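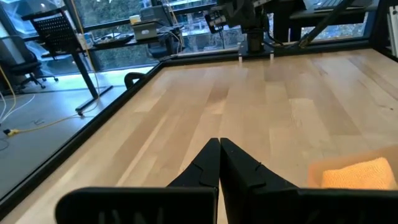
A butcher-block top in pale blond, honey and tan, with the windows showing in the shine at the far end.

Living With a Wooden Worktable
Ilotdale Home Notes, 12/18/25

People who buy a wooden table fall into two groups. The first group oils it every month and flinches when you set down a glass. The second group means to oil it. I have belonged to both, and my current table, a secondhand Skanda that came out of a bakery in Hondbridge, has survived me so far.

It cost $143, plus a favor I am still paying off.

Daily cleaning

Wipe it with warm water and a drop of dish soap, then wipe again with plain water, then dry it. The drying is the part everyone skips. Water left sitting finds the seams between the strips and moves in like a relative.

Keep bleach sprays and anything that promises to "cut through" away from it. They cut through finish very nicely. For flour paste or dried dough, lay a damp rag over the spot for a few minutes and go at it with a plastic scraper. A metal one works faster and leaves you a souvenir.

White rings

A white ring is usually moisture caught in the finish, and many fade by themselves in a day or two. If yours has settled in, rub it with a little petroleum jelly, leave it overnight, and wipe it off in the morning. My grandmother used mayonnaise. It does the same job, and the table smells like a picnic.

Black rings are another matter. Those have usually gone down into the wood, and you are looking at sandpaper or a fruit bowl placed with great care.

Rags, and where they go wrong

Most streaks come from the rag, so be fussier about it than you are about the soap. Something soft and fuzzy is what you want for buffing, and old T-shirts do well for oil. Pick a loud color for the buffing cloth, a turquoise like this one, and it is much harder to mistake for the thing you wiped the stove with. Wash it without fabric softener, which leaves a film – and the film goes straight onto your table.
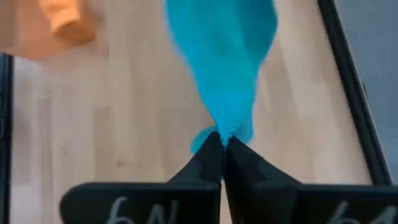 Oil rags need their own rules, and these I will not be funny about. Rags soaked in linseed or other drying oils can heat up and catch fire if left in a heap. A cloth bunched up and gathered into a twisted neck, the way the blue one is, is the wrong shape for anything with oil on it. Spread oily rags flat outside, one layer deep, away from anything that burns, until they are dry and stiff.

Oiling

First find out what finish you have. Put a drop of water on the top: if it soaks in, the wood is thirsty. If it beads up and the surface is glossy, you may well have varnish, and oil will only sit there getting sticky.

For bare or oiled wood used with food, I use food-grade mineral oil. Put on a thin coat, wait 4 hours, and wipe off the extra. In December, with the heat running, I do it more often. The can of Atinga board oil under my sink says to let it stand overnight, and I have done that too, mostly by forgetting.

Sanding

Use a fine grit by hand, always with the grain, and stop sooner than you want to. I once went up to 2000 grit on a corner to see what would happen. It came out smooth as a plate, took hardly any oil, and never matched the other 3 corners again. The toaster lives there now.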